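**Drakeck fingers vs the stock ones: hanging toy test**

**vodthorpe_bench:** Finally got the Drakeck block fingers on the hand-held gripper and I'm having a lovely time with them! The job is unhooking a plush toy by its plastic loop from the little hook stand, then putting it back. View from the gripper camera:

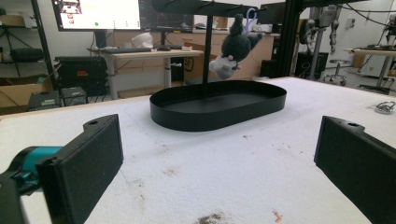 **marlpit:** Which lens are you on? I gave up on the narrow one for hanging jobs, as I kept losing the hook just when I needed it.

**vodthorpe_bench:** The wide one, and I'd not go back. So far 37 tries with the Drakecks and 5 drops, all of them on the way back to the hook. Taking it off is dead easy (grab the belly, lift, done). Same number of tries with the stock fingers gave me 7 drops.

**tin_otter:** Five against seven is noise, sorry. I'd want a lot more before I said one was better. Soft toys forgive nearly anything.

**vodthorpe_bench:** Fair! But the feel is so different. The stock pair twist a bit when I squeeze, these stay square.

**marlpit:** Agree with otter on the numbers, not on soft toys. They swing, and a swinging loop is a pig to line up. Try the Omoregie pads on the same blocks, they helped me loads with keyrings.

**tin_otter:** Omoregie pads shed bits after a week here. Restside ones are thinner and last longer.

**marlpit:** Mine did 563 grabs and still look fine, so maybe you had a bad set?

**tin_otter:** Maybe. I do run them hard.

**vodthorpe_bench:** Right, I'll order both and do a longer run on each, same toy, same hook. Does anyone know if the Restside pads need glue or just the screw?

**marlpit:** Just the screw. Don't overtighten it.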